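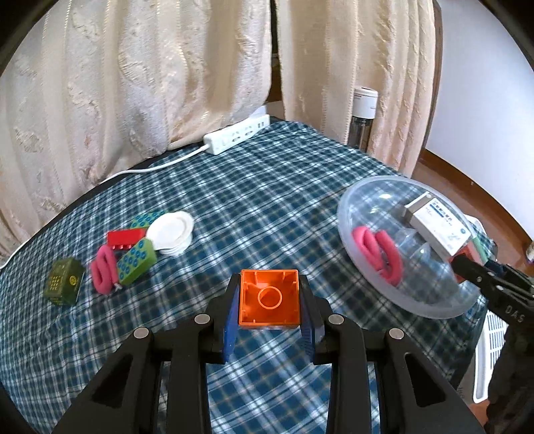 Photo: Shoshana Doucet

Opinion

Ask people what they want to be called, then write it down

29 August 2019

My dentist's office calls me by a name I have not used since grade school. It is the name on my birth certificate, so it is the name on my insurance card, so it is the name the receptionist reads out to a full waiting room. I have corrected it at 7 visits. Each time the person at the desk is kind about it and types something into the computer, and at the next visit it is gone.

I don't think the dentist's office is rude. I think the computer has no place to put the answer. The receptionist types it in a notes field, the notes field does not show up on the screen used for calling patients, and the one fact I was asked for goes unread.

What a stranger should call you is an old question, and every language has its own way of handling it. Some have two words for "you" and make the speaker choose. Some put a respectful ending on the name. Some use the family name first and expect you to stay with it for years. English has very little of this left. We have one "you," a small set of titles, and the choice between a first name and a last name. With so little equipment you would expect us to get it right more often than we do.

For most of my working life I wrote letters for other people. I was a correspondence clerk at a utility, then at a school district, and then for a long time at a property management firm called Stoltora, where I answered tenants. In those jobs the first line of the letter was the hard part. The body was mostly set wording. The salutation was where you could insult a widow, promote a teenager, or turn a man's last name into his first because the form he filled out had the boxes in an order he wasn't used to.

At Stoltora we had a tenant who signed with a single word, Edik. The system would not accept a record without a last name, so somebody before me had entered "Edik Edik." Every letter he got for years began "Dear Mr. Edik." He once wrote back to say that he was not Mr. Edik, that Edik was what his friends called him, and that he would be glad to hear from us under his full name if we could find it on his lease. It was on his lease. It had been there all along, in the attached copy of his identification, and I had never opened the attachment. I changed it that afternoon.

There was another tenant whose last name was Wi. The form required at least three letters. You can guess how that went. The clerk had added a period to make it three characters, and the mailing program then treated it as an initial, so her letters were addressed to her first name and the letter W. She did not complain. I found it when a package came back. I have thought more about her than about the people who did complain, and I suspect there are a great many like her, who looked at the envelope, saw it was wrong, and decided it was not worth a phone call.

Since then the fashion has changed, and most companies have solved the problem by giving up on it. Everyone gets a first name and a "Hi." My bank says Hi. The county says Hi. I got a notice last December saying that my coverage was being reduced, and it said Hi too, with a comma after it and my old grade school name after that.

The argument for this is that it is friendly and that it treats everybody the same. The second part is true and I don't want to wave it away. The old system of titles was unfair in ways I remember well. A man was Mr. from the day he left school. A woman had to report whether she was married before anyone could start a letter to her. I typed plenty of envelopes to "Mrs." followed by a husband's full name, to women who had jobs and bank accounts and opinions about it. People with doctorates were called by their first names if they were young or female or had the wrong accent, and the older men down the hall were not. If dropping all of that means nobody has to stand in line for respect, I can see the appeal.

But a first name from a stranger is not neutral. It is a choice like the others. To a lot of people it is what you call a child or a servant. My neighbor, who is 38 and has lived in this country most of her life, will not let her kids use an adult's first name, and she is startled every time a call center does it to her mother. Her mother does not say anything to the caller. She says it to my neighbor afterward, at length. There are also plenty of people who grew up here, whose parents were called by their first names on purpose by folks who would never have accepted the same in return. They know exactly what it used to mean, and they are entitled to not care that it has since become casual.

And there are people on the other side who dislike titles as much as my neighbor's mother likes them. They find "Mr." or "Ms." cold, or it is simply the wrong one. I had a cousin who taught high school for decades and wanted to be called by his first name by everyone the minute he retired, including his former students, who mostly could not do it.

So I don't believe there is a right default. I have read a good many etiquette columns that try to find one. They say to start formal and wait to be invited, or to follow the signature on the last message, or to match the other person. All fair advice for one person writing to one other person. It is no help to an office sending 300 letters before lunch. The office does not have the time to be tactful. What it has is a database, and a database can hold an answer if somebody asks for it.

Here is what I would like to see, and it is a modest thing. On any form that is going to produce letters or phone calls, put one line that reads: "How should we address you?" Leave the box blank and let people type. No drop-down list, no required title, no minimum number of letters. Then use what they typed, exactly as typed, in the salutation and on the phone. Keep the legal name in its own box for the things that need a legal name.

I know the objections because I made some of them myself when a supervisor first proposed it. Somebody will type a joke. Yes, a few will, and they will then receive a letter with the joke in it, and I don't see who is harmed. Somebody will type something obscene. A clerk can catch that, and in my years of opening mail I saw it far less than people imagine. Somebody will leave it blank. Then use the full name, first and last, with no title. "Dear Shoshana Doucet" is a little stiff, but it is correct, and it guesses at nothing.

The serious objection is money. Old systems are expensive to change, and adding one field can mean touching a lot of screens. When I raised it at Stoltora the estimate came back at 10 weeks of work, and the idea was dropped. A few years later the firm bought a new package from a vendor called Brillau, and it had the field in it already. It was turned off. I asked if we could turn it on, and the answer was that it would be confusing to have it filled in for new tenants and empty for the old ones. We could have put the question on the renewal form. I said so, and I was told it would be looked at, and then I retired.

That is my real complaint with the way this gets discussed. People argue over which form of address shows respect as if the trouble were a lack of good manners. Most of the people I worked with had fine manners. They would have called anyone anything, if the right name had been on the screen in front of them. They were reading what they were given, and what they were given had been decided years earlier by somebody laying out a form - usually somebody whose own name fit in the boxes.

I would also ask something of the rest of us. When you are on the receiving end and the name is wrong, say so, once, in writing if you can. I know it is tiresome and I know it should not be your job. But the clerk who opens that letter may be the only person in the building who is able to fix it, and may not have any idea there is something to fix. I was that clerk. I opened the mail every morning for years, and the letter from the man I had been calling Mr. Edik did more than any training session I sat through.

As for the dentist, I have my next cleaning coming up. I'm going to ask to see the screen, and ask which box the waiting room name comes from.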